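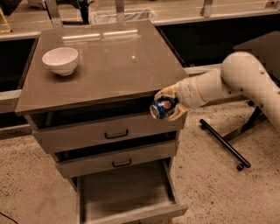
Visit to the Kornard border health station

KORNARD, May 19, 2018 – The Sturnier district health office opened its border screening station to visitors for one morning, ahead of the summer travel season. The station stands on the Naton road, two miles short of the crossing, and has been in use since January.

Visitors were taken through in groups of 14. The tour began in the arrivals hall, where bus passengers fill out a one-page form giving their seat number, the places they have stayed and a phone number for the next two weeks. Staff read each form at the counter and keep it for 52 days. A nurse then takes the passenger's temperature at a second counter. Anyone with a fever is shown through a side door to the exam rooms and does not go back into the hall.

The hall can handle 400 people a day. On the busiest day so far the bottleneck was the form, which was printed in only two languages at the time. It now comes in five, and drivers are asked to hand it out before the bus arrives.

There are three exam rooms and one isolation room. The isolation room has its own entrance from the parking lot, so that an ambulance can back up to it. Patients who need a hospital bed are taken to Kohlhase, 89 miles away. Several visitors asked why the closer clinic at Naton is not used. The answer was that Naton has no separate ward for infectious cases.

The last stop was the vaccine store. Yellow fever and measles shots are kept there, and travelers who cannot show a yellow fever certificate when one is required may be vaccinated on site. The certificate only becomes valid ten days after the shot, and this led to a long discussion about whether such travelers are let through. They are referred to the duty doctor, who decides case by case.

The tour took a little over an hour. Coffee was served in the staff room afterward, and copies of the new form were available to take home. The office plans a second open morning in the fall. Groups should apply in writing to the district office in Sturnier.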